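Partington Allotment and Garden Club – minutes of the April meeting
Taken down by me, Shahzad Shaikh, typed up at my kitchen table the same evening, so blame me for the spelling 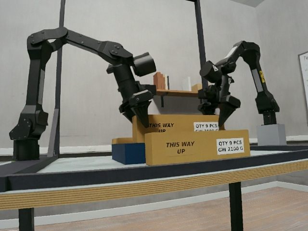 Wemard asked straight off whether we could do the water before the seed swap this time, as last month we ran out of evening and the hoses never got a mention. Everybody was fine with that, so I've written things up in the order we talked about them and ignored the agenda I sent out.

Minutes of the last meeting

Read and agreed, with one fix. I had put down that the compost bays would be moved to the north fence. It's the east fence. Sorry! I've changed it in the book.

Water

The tap by the lower gate is still dripping and the ground around it is a swamp. I said I'd had a look and I think it's the washer, but I'm no plumber and I didn't want to take it apart and leave the whole lower row dry over a weekend. We agreed to get it fixed properly and pay for it out of the general fund.

Then we got into hoses, and that took a good long while. The rule as it stands is that you can use a hose before nine in the morning and after six in the evening, and the rest of the day it's watering cans. A few people on the upper plots feel this is unfair because the pressure up there is hopeless after six, when the whole lower row is watering too. (I'm on the upper row myself and I can tell you it comes out like a leaky teapot.) Somebody suggested the upper row could have the mornings and the lower row the evenings. Somebody else works mornings and wasn't having that. In the end we settled on trying it this way: upper row gets first go from six to seven in the evening, lower row from seven on, and mornings stay open to all. We'll look at it again in June.

Rain barrels came up too. We have 3 that hold water and 2 that don't. The cracked ones are going to be cut down for potatoes, if anyone wants them – tell me before I get the saw out.

Money

We have $570 in the general fund. That's before the tap, and before the insurance, so please don't anyone get excited. Plot fees for the year are mostly in. If you haven't paid, you know it and I know it, and there's an envelope in the shed.

I asked if we should put fees up. There was a bit of a silence and then a lot of talking all at once, and the upshot is that we're leaving them alone until fall. The feeling was that newer members have already spent plenty on getting their beds going and it would be rotten to hit them again in their first summer.

Seed swap

Saturdays and Sundays both got a mention and we couldn't agree, so I'm going to put a sheet up in the shed and you can all write down what suits. It'll be in the community hall either way. I'd love to see more beans this year, and more flowers, and a whole lot less zucchini seed (I still have last year's, if you want it, take it, please).

We talked about labels. Last spring there were packets on the table with nothing on them at all and I planted what I was sure was dill and got a row of something I still can't name. So: write the name on the packet, and the year you saved it, and if you aren't sure then write that you aren't sure. Anything over 3 years old goes in the free box by the door.

Bilar would like to do a short talk on starting peppers indoors, 20 minutes with questions. Yes to that from everyone. I asked for something on pruning currants as well, as mine are a jungle, but we have no takers so far.

Paths and the shed

The middle path has sunk again by the old pear tree. We have wood chips coming, delivery to the top gate, and we'll need wheelbarrows and people. If you can bring your own barrow, do, because the club one has a flat tire and the spare wheel doesn't fit it.

The shed needs a clear-out. I found four left-hand gloves and a kettle with no cord, and I'm giving fair warning that anything without a name on it by the end of the month goes to the dump. The good loppers are missing. If they've gone home with you by accident, just hang them back on the hook and no more will be said.

Pletanent

This is the new fruit cage netting that a few of us have been wanting to try on the strawberries. We went back and forth on it. The mesh is finer than what we've got, so it ought to be kinder to birds, but it costs more and we'd have to buy a whole roll. We agreed to buy one roll, use it on the shared bed only, and see how it holds up through the summer before anyone spends their own money.

Anything else

Slugs. Everyone has them. We didn't solve it.

A question was asked about bonfires and the answer is still no, please take it to the yard waste or put it in the bays.

I was asked to remind people to shut the top gate. The deer got in twice in March and my tulips are a memory.

We wrapped up at twenty to nine. Next meeting is in May, same room, and I'll bring the cookies if someone else will bring milk.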